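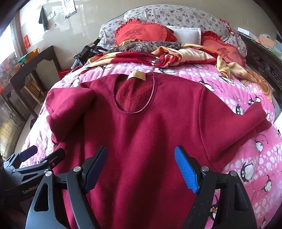
Does a church twinning do any good? Project report, 22 November 2022

I chose the link between Treltgate Chapel and the church school at Diltudden because everyone at Treltgate speaks well of it and I wanted to see what that rested on. I read the newsletters and the accounts for 3 years and sent the same short form to both ends.

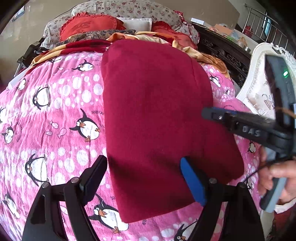
The accounts show £638 sent through the Lehner Fund last January. The newsletter says it "transformed" the school. I found 2 receipts, both for roof sheets, and no word from the school itself. A roof is worth having – but I would not call it a transformation on that evidence.

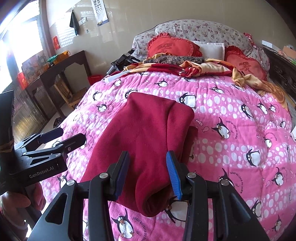

Stevero, the mission office that passes the money on, replied that small schools have better things to do than write thank-you letters, and that prayer support can't be put in a table. I accept the second point. The first does not explain why the yearly report was promised in the agreement and never filed.

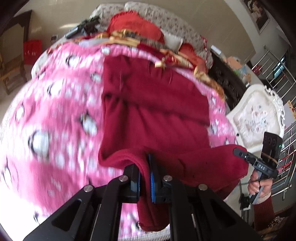
Only 3 forms came back from Diltudden, so my findings there are thin. All of them asked for visits before money. The chapel's plan for next year has no visit in it.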